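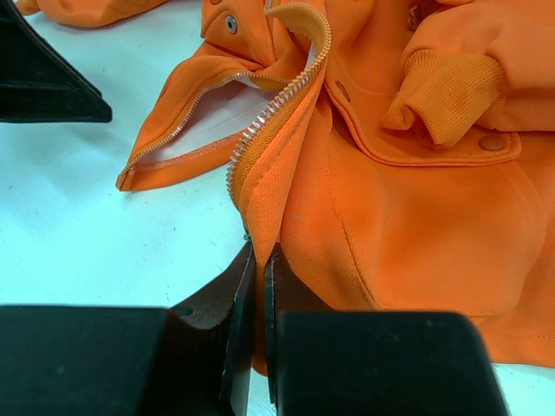
Libero serving rotation -- can it change between sets?

Indoor Leagues > Rules and Officiating
2 min read

apappas22
Greneler v. Drakos, set 2. Our libero served in rotation four. In set 3 the scorer at Cillunwood let her serve in rotation one. Drakos protested. Legal or not?

setter_47
Not legal. One serving position per match.

czach
Per set. The restriction resets with each new lineup sheet. Check your league's rule set first -- under international rules she can't serve at all.
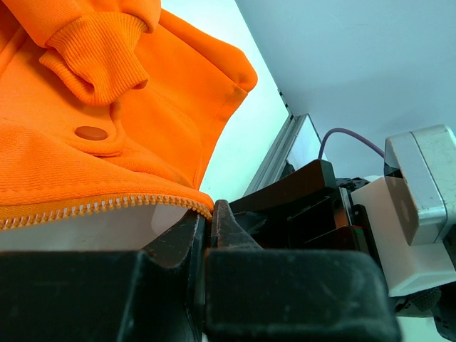 Orange zip hoodie, button detail

setter_47
Our league handout says "match."

czach
Then the handout is wrong or it's a local modification. Which one matters for the protest.

apappas22
Handout is silent for us. Protest was denied, set 3 stood.
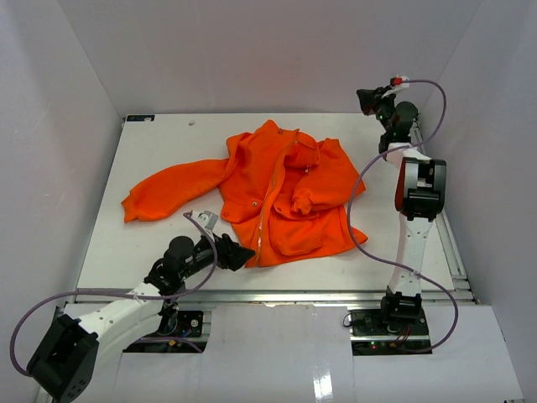
Zip-front jacket, orange, ribbed cuff

setter_47
I still read it as per match. A scorer has no easy way to track it otherwise.

czach
The scoresheet has a libero serve mark for each set. Circle it at the first serve and start clean on the next sheet.
-- Charalambos Zacharopoulos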